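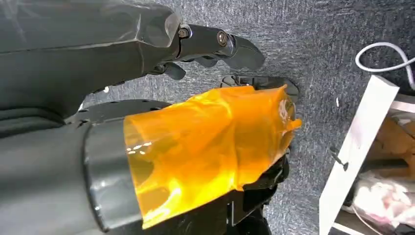 When does the Jesotville football program start playing its home games at the new field?

The first home game at Prondus Field is set for September, at 7 p.m., against Budimora. Practices will move to the site in August.

The Jesotville Athletic Department has confirmed that varsity and junior varsity football will leave the old municipal ground at the end of the summer. The new field has permanent seating for 4,000 spectators, with a visitors' section on the east side and a separate gate for marching bands and team buses. Freshman games will stay at the middle school for one more season.

Prondus, the equipment supplier that holds the naming rights, signed a 5-year agreement with the department in May. The agreement covers the scoreboard, sideline benches and goalpost padding. It does not cover uniforms, which will continue to be purchased through the regular athletic budget.

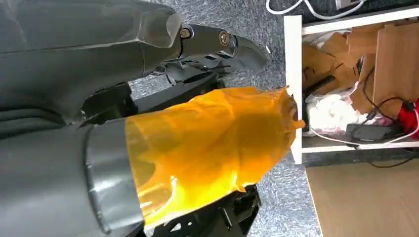 The schedule for the coming season includes six home games. Two of them are conference games that were moved from the road schedule at the request of the host schools, whose own fields are being resurfaced. The department will honor tickets already bought for the earlier dates, and holders do not need to exchange them.

Jesotville finished last season second in the conference behind Shibata. The defense allowed the fewest rushing yards in the league and returns most of its starting front. The offense will look different. The starting quarterback and both tight ends have graduated, and the coaching staff has stated that the position will remain open through the first full week of practice. Two players are expected to share snaps in the preseason scrimmage.
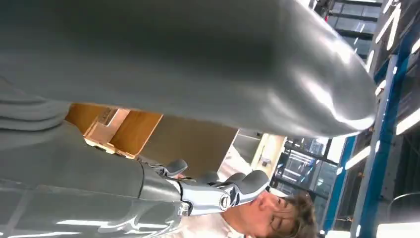

Shibata will visit Jesotville in October for the final conference game. Demand for that date is expected to be high, and each household may purchase up to 6 tickets during the first sale period. Any seats left after that period will be offered to the general public without a limit. Student tickets will be sold at the school office during lunch and will not be available at the gate for the Shibata game.

Parking at Prondus Field opens at 5 p.m. on game days. The north lot is reserved for season ticket holders and vehicles displaying accessible parking permits. General parking is in the south lot, and the overflow area behind the softball diamonds will be used when that lot is full. Tailgating is permitted in the south lot only, and grills must be put out before kickoff.
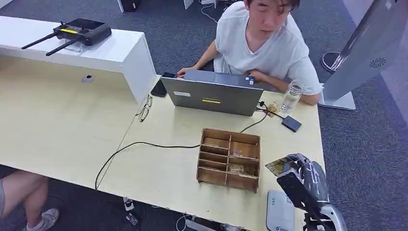 Season tickets go on sale in July through the athletic department's ticket office. Current holders will have first choice of seats for two weeks and will receive a seating chart by mail before the sale begins. Requests for seats together should be submitted on a single form.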